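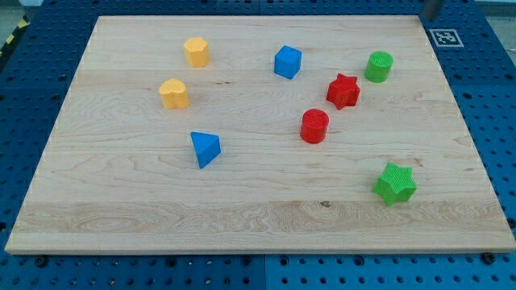
*Eight blocks on the board at the Akent open day. Two of every color. Can you find the matching pairs?*

## Our trip to see the robots (quick version, I have to get this posted before bed!)

19 July 2020

OK kids. Lots of you asked what a robot lab looks like inside. So I went to the open day at Akent and wrote down everything I could, very fast, on the back of a parking ticket. Some of it I can't read now. Sorry.

First thing. The robot does not walk. No legs, no face, no beeping. It's an arm. Just an arm, with joints like your shoulder and your elbow and your wrist. The people there call it Nedik. It works at a blue table full of holes, and there's yellow and black striped tape by the edge of the table area. Stripy tape means STOP, feet behind here. Even grown ups. I got told off once.

### What's with all the holes?

A table like that is called a pegboard. Maybe you have one in the garage with hammers on it. The holes let you bolt things down anywhere you want. Look at the front edge of the wooden board, there's a black bolt near each corner.

Why bolt things? Think about eating cereal while somebody keeps sliding the bowl. You'd miss. Robots hate that even more then you do, they plan where to reach and then they go there. If the board has moved, whoops.

### The funny black and white square

Behind the board on the right side there's a square with a blocky black pattern on it. Looks a bit like a tiny crossword. It's a **marker**. A camera looks at it and the computer works out where it is, which way it's turned and how far off. Sort of like a "you are here" sticker on the map at the mall.

Your eyes do this without you asking. You see a table, you just know how far away it is. A computer has to do math for that. Lots of math, very quick.

### The blocks

The shapes are a mixed bunch. A cube. Cylinders (like a soup can but little). Stars. A heart! A triangle one, and a pentagon one, that's five sides. Real name for a block with the same shape top and bottom and flat sides is a **prism**, good word, use it at dinner.

Yellow, blue, red, green. They have a ribby sort of look to them, which is what you get with 3D printing. A 3D printer squirts out melted plastic in thin thin layers, one on top of the next, and the layers leave little lines.

### So what's the job?

Sorting. Pick up a block, put it with its partner. Sounds like baby stuff, right? My guide was Hok-lam Cheng and he said try explaining it to someone who has never seen a color before. So I tried. It was hard.

Steps for the robot go like this:

1. Look. Where are the blocks?
2. Choose one.
3. Move over the top of it.
4. Go down, slowly.
5. Squeeze. Enough to hold it, not enough to squash it.
6. Lift, carry, put down, let go.

Then all over again for the next one.

Number 5 is the one that goes wrong. A cube is easy, it has nice flat sides facing each other. Now think about a star. Where would YOU grab it? By the points? In the dents? And the heart, it's round at one end and pointy at the other, so two fingers squeezing can make it squirt out like a wet bar of soap. I watched the heart get dropped. Everybody went "ohhhh". Then it tried again from a different side and got it and we all clapped, a man next to me spilled his lemonade.

Red is a sneaky one too. The red star and a red cylinder have the same color but differnt shapes, and the other cylinder is green. So are they partners or not? Depends on the rule! If the rule is color, yes. If the rule is shape, no. Somebody has to tell the robot which rule we're playing.

### Stuff I asked

**Does it get tired?** No. But the motors can get warm, so it has breaks.

**How many tries did it need to learn?** Hok-lam said 400 practice grabs before the open day, all of them saved on the computer so it can learn from the bad ones too.

**Does it know what a heart is?** No. To Nedik it's a shape with edges. Doesn't know about Valentines.

**Can I take one home?** (Not me. A kid called this out.) No.

### Try it at home

You need a brother or sister or a friend, a scarf and 5 small things from the toy box. Tie the scarf over your friend's eyes. They're the robot. You're the computer. You can only say: left, right, forward, back, down, squeeze, lift, let go. See how long it takes to get everything in one pile. Ask before you use the good scarf.

We needed 29 minutes at my house and one of us ended up under the table.

Next time in April, the Bruvorano workshop, where they make the robot fingers. Send me your questions and I'll bring proper paper.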